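Kostenrechnung I, Skript zu Abschnitt 2: Planmäßige Abschreibung

Bearbeitung: Kylie Donnelly, Huia Nepia

2.1 Begriff
Die Abschreibung erfasst den Werteverzehr abnutzbarer Gegenstände des Anlagevermögens. Ausgangsgröße sind die Anschaffungskosten: Kaufpreis netto, zuzüglich Nebenkosten bis zur Betriebsbereitschaft, abzüglich Preisminderungen (Skonto, Rabatt). Finanzierungskosten bleiben außer Ansatz.

2.2 Lineares Verfahren
Jahresbetrag = Anschaffungskosten / Nutzungsdauer in Jahren. Ein Restwert wird nur berücksichtigt, wenn er wesentlich ist. Im Zugangsjahr wird monatsgenau gerechnet, der Zugangsmonat zählt voll.
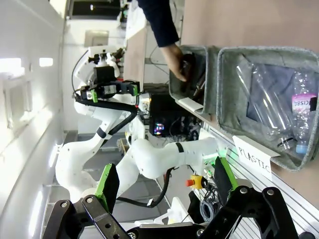
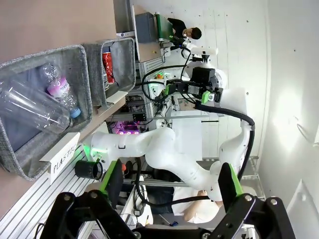
Abb. 2.1 und 2.2: Technische Anlagen, weißer Gelenkarm; vorn jeweils schwarzer Greifer mit grünen Fingerauflagen

2.3 Rechenbeispiel
Die Kelldale GmbH kauft im Oktober eine Werkbank.
Kaufpreis netto: 1.922,00 €
Transport und Montage: 546,00 €
Anschaffungskosten: 2.468,00 €
Nutzungsdauer: 11 Jahre
Jahresbetrag: 2.468,00 / 11 = 224,36 €
Zugangsjahr (Oktober bis Dezember): 224,36 × 3/12 = 56,09 €
Buchwert am Ende des Zugangsjahres: 2.411,91 €

2.4 Leistungsabschreibung
Zulässig, wenn die Nutzung stark schwankt und nachweisbar ist (Betriebsstunden, Stückzahl, Kilometer). Betrag der Periode = Anschaffungskosten × Periodenleistung / Gesamtleistung. Die Gesamtleistung ist zu schätzen und jährlich zu überprüfen.

2.5 Kalkulatorische Abschreibung
Bemessungsgrundlage ist der Wiederbeschaffungswert. Die Differenz zum bilanziellen Betrag geht als Anderskosten in die Abgrenzungsrechnung ein, vgl. Abschnitt 4.

Übung: Fall Fekow (Aufgabenblatt Padilla), Teilaufgaben a und b.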